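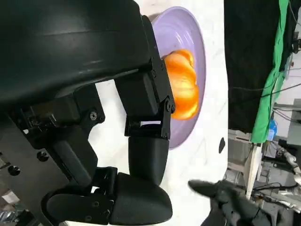 Home Shop Visits Table Talk Back Issues Write To Us

Rosaire Desjardins on small tables and one good plate

By Jocelyn Petrenko

Got to Desjardins at quarter past eight, before the shop opened. Rosaire already there, sleeves up, eating toast standing. The shop is on the hill side of Keltdale, a long narrow place with tableware up both walls and a back room where orders get wrapped. It has been going 11 years. Secondhand first, then new, now a bit of both.

I wanted to talk about color because every letter we get about tables is about color. He wanted to talk about size.

"People buy too big," he said. "They come in with a small table and they leave with dinner plates like hubcaps. Then where does the bread go? Where does your elbow go?"

His own plates at home are on the small side, all different, bought one at a time. The one he keeps coming back to is lavender. He was against it for years. Thought of it as a bathroom color, his words.

"Then I put bread on it. Anything baked, anything with orange or gold in it, looks like more on a pale purple. On white it's just bread. I don't know the science, I'm a shopkeeper."

He did say the rim matters more than the color. He likes it raised but low, so a thing can roll a little and stop. Flat-edge plates he sells but doesn't love. Crumbs everywhere, he says, and peas, don't start him on peas.

We talked about rolls for a while then, more than I planned. He has strong feelings. A knotted roll or a braided one beats a round one because you've got somewhere to pull it apart.

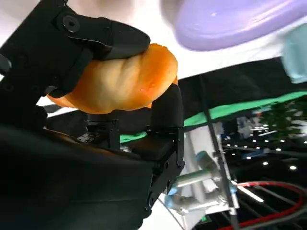 "A round roll, you need a knife. Now you've got a knife on the table, and a board for the knife. It grows." He doesn't put out butter dishes either. Butter goes on the edge of the plate. I said my mother would faint. He said his did.

Mugs next. Light teal, that's his answer, and he gave it before I'd finished asking. Plain sides, a handle you can get more than one finger through, a bit wider at the lip. The shop stocks a line called Virkavier that he orders in twice a year, and the teal goes first every time. Last July they had 164 mugs come in on one truck and were down to the browns by the end of the month.

Why teal with lavender? "Neighbors," he said. "They get along, but they're not related." Then he took it back and said really it was what he had in the cupboard one morning and it looked fine.

I asked about matching sets. Big sigh. He does sell them, wedding lists mostly, and he's polite about it. But he'd have you buy one plate and one mug, live with them a month, then buy the next. The prices are kept per piece so you can do that. There's a shelf by the door of singles and leftovers, 131 of them the day I went (he'd just done the stock sheet, that's how I know). I bought a saucer with no cup. No idea why.

On table tops he is a white man all the way. I mean white tables. Marble look, tile look, plain, doesn't matter to him so long as it's pale and wipes down. Dark wood he calls handsome and hard work. "You spend the whole meal looking at the wood."

Doesn't a white table get bare looking? Sure, he said, so you put out one silly thing. One. Two if they match. His are striped pumpkins, orange and white, the squat kind with fat ribs. The stripes on them are blotchy and he likes that, a neat stripe would look like a candy wrapper. One stands by the plate, and the other goes on the plate untill somebody wants to eat off it.

"Flowers die and they block your view of who you're talking to. A pumpkin's low. You can see over a pumpkin."

And in spring? Still pumpkins. He has had customers complain about pumpkins in April. He offered one of them a lemon.

I asked what he'd never put on a small table. Candles in tall holders. A fruit bowl, becuase the fruit is never eaten and you end up moving it three times a day. Placemats with pictures on.

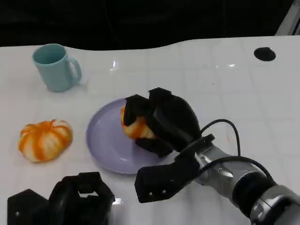

What's coming to the shop

More singles, less boxed stuff. He's been writing back and forth with a workshop called Ikau about a small plate, lavender if they can get the shade right, with the low rim he likes. Two tries so far, one too gray, one "like grape soda." The third is due before fall. If it works he'll order more than 3,000 and clear half the left wall for them, which sounds like a lot of plates to me. To him too, a little. He went quiet and looked at the wall.

Then the first customer was knocking, early, wanting gravy boats. He sells gravy boats. I let myself out the back.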